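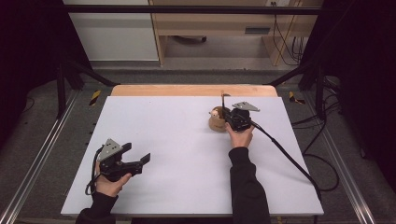
By Jaruwan Kongkaew
Posted in Workplace and Technology, 3 min read

A data recording project at Zetach was stopped for most of February after one of the hand-held grippers closed on an operator's thumb and did not open again when he released the handle. The operator had bruising and a small cut, and returned to work the next morning.

The company makes training recordings for robot arms. Its operators sit or stand at a table with a gripper in each hand and do small jobs with everyday objects, such as toys, cups and wooden parts. The movement of the grippers is recorded, and later a robot learns from it. No robot is needed in the room for this work, and for that reason, says the company, the risk was judged to be low.

The gripper that failed was a right-hand unit from the supplier Conis, with 73 hours of use on it. According to the incident report, the spring behind the jaws had slipped from its seat, so the jaws stayed shut with the full force of the grip. The operator had put his left gripper down to turn an object with his fingers, and his thumb was between the jaws when he squeezed. A colleague needed a screwdriver to free him.

“We had rules for the robot cells and we had almost nothing for the tables,” said Babar Hayat, who is responsible for safety at the site. “People saw these as hand tools, like kitchen tongs. I also saw them like this, I must say.”

The report describes a second problem that came to light during the inspection. On 3 of the stations, the cable of the right gripper was pulling on its connector whenever the operator reached to the far side of the table. The recording software then lost the signal for a moment and filled the gap with the last known position. Of 212 recordings that were checked, over a quarter had such a gap. The gaps have no connection with the injury, but the recordings cannot be used and must be made again.

Conis has replaced the springs in all units at the site and added a small retaining clip. The supplier told us that it had received one earlier complaint about the same part, from a customer in another province, and that it had treated this as wear. It is now writing to all its customers.

At Zetach, operators may no longer put bare fingers near the jaws while they are holding a gripper. If an object must be turned by hand, both grippers go down on the table first. The cables were also lengthened, and the jaws are tested at the beginning of every shift, with the result written in a log.

Work started again at the end of the month with fewer stations than before. Mr. Hayat said the remaining ones will open when the new cables arrive – he expects them within weeks. The provincial labour inspector has asked for a copy of the report and has not yet decided whether to visit.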